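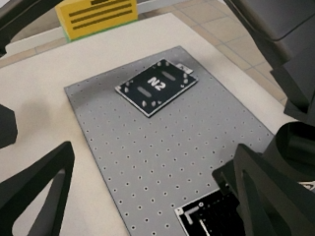 Open day at the Alomside robotics workshop - common questions
Last updated March 2025

Where is it?
At our Stinville building. Use the side entrance next to the loading dock. Parking in the front lot is free for visitors.

Do I need to book?
Only for the demonstrations. Each session takes 18 people. You can walk through the rest of the workshop without a booking.

What will I see in a demonstration?
First the task runs in simulation on a large screen, with the view from above the gripper. Then an operator runs the same task on the real arm. Between the two there is time for questions.

Why do you show the simulation first?
It gives people at the back a close view of the fingers and the fixtures on the breadboard. It is also how we work on a normal day. New tasks are tried in simulation before they go to the arm.

What does the N2 label mean?
It is the name of a plate position in our own numbering. You will hear the operators use these names during the session.

Can I drive the robot myself?
Yes, in simulation. There are 2 stations with hand controllers, and turns last seven minutes. The real arm is run by staff only.

Can I bring children?
Yes. Children under 7 must stay with an adult at all times and can't use the stations - the controllers are too large for them.

Who is Carnusik?
Carnusik wrote the control software we use. Their staff will be at a table near the entrance.

Can I take pictures?
Yes, except in the Khurana lab, where customer parts are being tested.

I can't make it this time. Will there be another one?
The next open day is planned for October. Booking opens three weeks before.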